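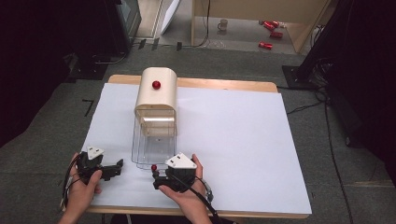
Can a gripper report that it is fully closed while it is still holding something?

It can, when the jaw position signal drops out and the software fills the gap with zero. The log then looks the same as a closed jaw, and anything that replays the log will close all the way.

Ticket: Hand-held gripper, jaw width falls to zero during ball task
Product: Odititz hand-held pair, Vevonum recorder
Opened by: Shahla Hosseinzadeh
Opened: 2024-05-13
Status: Open (was closed by support, reopened by customer)

Shahla Hosseinzadeh
We run a simple task on a paper-covered table with a clear box and small red balls. Both grippers are hand-held and wired. On the right gripper, the recorded jaw width drops to zero for 700 milliseconds and then comes back as if nothing had happened. The person holding it had not let go of the ball and had not squeezed any harder. When we replayed that run on the arm, it shut its jaws hard enough to trip the force limit. I don't want that happening with a person's hand near it.

Zohreh Hashemi, support
Thank you for the report. A wrong jaw width is usually a calibration issue. Please run the open/close calibration on both grippers and restart the recorder. I am marking this as solved, but you can reply to reopen it.

Shahla Hosseinzadeh
Reopening. We calibrated before the run and again after your message. A bad calibration would give me a wrong number all the time. I have the right number, then zero, then the right number. Please explain how calibration does that.

Zohreh Hashemi, support
Understood. Could you check for marker loss? If the marker plates are blocked from view, tracking may be interrupted.

Parviz Rostami
I work with Shahla. The marker plates give us where the gripper is in space. Jaw width comes over the cable, at least according to your own setup page. Position tracking has no gaps at those times, so I don't see what the markers have to do with it.

Things I did try:
Swapped the left and right ports on the recorder. The fault stayed with the right gripper.
Updated the recorder software. No change, and the release notes for March said dropouts were fixed.
Did 9 slow open and close cycles with the cable held still. Clean.
Did the same while turning the wrist. 2 dropouts.

That sounds like a cable or connector to me - I haven't opened the housing and won't until somebody confirms it doesn't void anything. 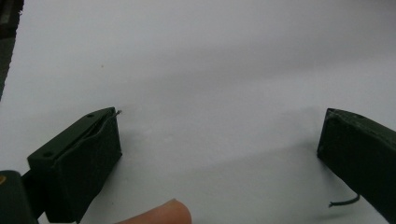 Jaws open over the white surface, with a thin wire end at the tip of the left finger.

Marina Stergiou, support
I have taken this over from Zohreh. Please don't open the housing. Check that the cable is seated at both ends, and look along the fingers for any loose wire ends. We can send a replacement cable. The recorder writes zero when it gets no signal, which is the intended behavior.

Shahla Hosseinzadeh
Intended by whom? Zero is a real jaw position. If the signal is missing, the file should say missing. A new cable may stop the dropouts on this gripper, and I'll take it, but the next worn cable will give us the same replay. Is there a setting to change this?

Marina Stergiou, support
There is no setting at present. I have passed it on to the recorder team as a change request. Until then, please filter out sudden drops before replay.

Parviz Rostami
We'll filter, but a fast real close looks a lot like a drop, so I don't trust the filter very far. Arm replay is off for every run recorded with the right gripper. Please keep the ticket open until we have tested the new cable with the wrist turning, and please don't close it when the cable ships.

Marina Stergiou, support
Status left as open. Cable request sent to the parts desk, waiting on a shipping date.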